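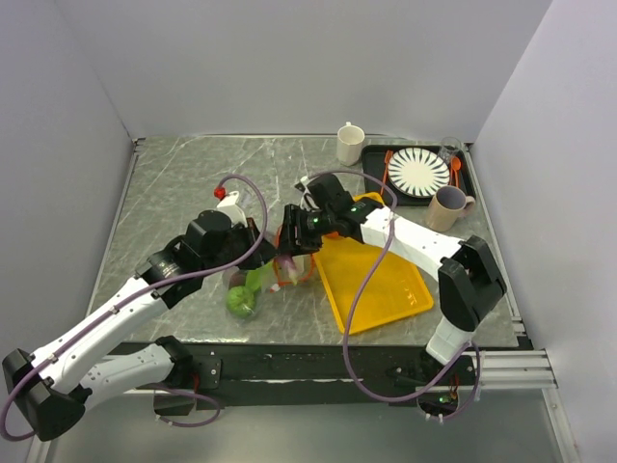 Kendra MacDonald's two-arm table at Circombe, with the grocery pieces out and the breakfast tray parked in the back corner.

We use cookies to remember your preferences and to see which stories get read. By continuing to browse you agree to our use of cookies. Accept / Manage settings

The first thing Kendra MacDonald did when I walked in was hand me the controls, and the first thing I did with them was squash a plastic lime against a wall. "Everybody goes for the lime," she said. She didn't even look up from her sandwich.

I'd come out to Circombe to talk about teaching robots by hand. Kendra has been at it for six years, the last two of them here, where she runs what the company calls the demonstration room and what everyone who works in it calls the kitchen. You sit on a stool, you take hold of two small handle arms bolted to a bench, and whatever you do with them the two big arms do too, over on the table. Close your fingers and the gripper closes. Do a chore that way enough times, with everything recorded, and you've got something a robot can learn from.

I asked her how many times is enough.

"Oh, I hate that question," she said, laughing. "For the bag job we wanted 800 good ones. Good ones! I threw out plenty. If you'd asked me in September I would have said we'd be finished by Thanksgiving, and I was eating leftover pie at this desk with a long way to go."

The bag job goes like this. There's a clear bag, there's toy produce, and the stuff has to end up in the bag or come back out of it, depending on the day's sheet. One arm minds the bag and the other does the moving. It sounds like something you'd give a four-year-old, and I said so, and Kendra put her sandwich down.

"A four-year-old is a genius with a bag," she said. "They've got skin! They can feel it slipping. I'm sitting six feet away and I can't feel a thing through these handles, so I'm doing it all by eye. The tray stays where you put it. The plate stays where you put it. You breathe on a bag and it's a different bag."

She's from a family of upholsterers (her mother still does chairs), and she thinks that's why she got good at it. You learn to pull fabric from two sides at once without looking at both hands. Most new operators drive one arm, stop, then drive the other, and she can spot it from the doorway. She did an impression for me, one shoulder at a time, like somebody rowing a boat badly.

"I let them do that for a morning," she said. "Then I tell them, okay, now fold a towel at home and watch yourself. Your left hand never parks. It's always doing some little thing. So don't park the arm." 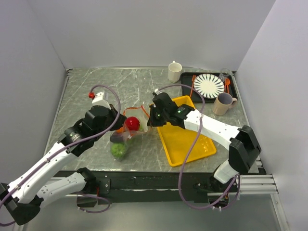 What I really wanted to know was whether the robot picks up your bad habits, and yes, it does, and she has a whole collection of stories about it. My favorite involves A-yeong Kang, who sits at the next bench and who came over to defend herself as soon as she heard her name.

"I wiggle," A-yeong told me. "Before I let go of anything, I give it a little wiggle, to make sure it's down. I had no idea I did that."

"And then the trained arm started wiggling," Kendra said. "Every cup. Every single cup, wiggle wiggle, let go. We had visitors from Haruna that day and they asked what the wiggle was for!"

They kept it, by the way. Kendra looked at the numbers with the wiggle and without, and the wiggle ones tipped over less often. A-yeong has been pretty smug about this.

Other habits got trained right back out. Kendra had a way of pausing in midair to think, just hovering there over the table, and the arm learned to hover too, except it had nothing to think about, so it would stay up there for ages. Now she has a rule for herself. If you don't know what you're going to do next, you don't start the recording. She plans the whole run with her hands in the air first, like a skier at the top of the hill. I tried it and felt ridiculous, but my second run was a lot better than my first, so there you go.

We talked a long time about mistakes, and whether you keep them. The old sheet said to delete anything with a fumble in it. Kendra went along with that for months and then quit.

"If all it ever sees is me being perfect, it's got no clue what to do after a miss," she said. "It drops a fruit and it just carries on, like it's still holding it. It takes nothing over to the bag and lets go of nothing. Kind of heartbreaking to watch." So these days, if she fumbles and recovers nicely, it stays in. If she fumbles and then flails, it goes. She set 43 recoveries aside to begin with, went through them one at a time with Bendik Isaksson, who does the training side, and they tossed exactly one. "So 42," she said. "Bendik wanted to toss more. Bendik is a tidy person."

I caught Bendik later by the coffee machine and he agreed that he's a tidy person. He also said the recoveries did more good than he'd bet on, and that he owes Kendra a lunch. She says it's two.

I asked about the other way of teaching, where you grab the robot's arm itself and walk it through the motion. She did that for four years at Benitz, her last job, mostly with a single arm putting parts in a fixture, and she still has a soft spot for it. You feel the weight. You feel it when the part bottoms out. People who'd never touched a computer got good at it in an afternoon, she said, and one of the best she ever saw was a retired machinist named Zakhar Panasiuk, who hummed the whole time and could seat a bearing with his eyes shut.

"But try it with two arms and a grocery bag," she said. "You'd need to be an octopus. And your body's in the way of everything. At Benitz we had days and days of recordings of my elbow." With the handles she can keep herself out of it, and she can swap the kind of job quickly, too. Produce before lunch, then table setting, with the plate and the fork and spoon and the mugs. She likes table setting best. She hates the fork, though, and I got a good five minutes on the fork, all about how flat things give you nothing to grab.

Does it wear you out? It does, and more in the eyes than in the hands. Nobody on her crew drives for more than forty minutes at a stretch, and she's strict about it, stricter than the office would like. Keegan Hiebert, the newest operator, told me he dreamed about the bag for his first two weeks. He'd come over from a packing line at Tulesia and figured he'd be a natural, and Kendra says he was terrible, then okay, then one day around three in the afternoon suddenly very good. He doesn't know what changed. She has a theory that he quit squeezing the handles so hard.

There's a counter on the wall by her bench with every run the room has ever saved, all jobs together. It said 2907 when I got there. I'd sort of hoped one of mine would go in, so before I left I asked if I could try for a keeper, and she set everything up again and gave me the stool.

I got one fruit moved! It took me forever, and I parked my left arm the whole time, and Kendra watched with her chin in her hand and didn't say a word until I let go.

"You wiggled," she said.

She didn't save it.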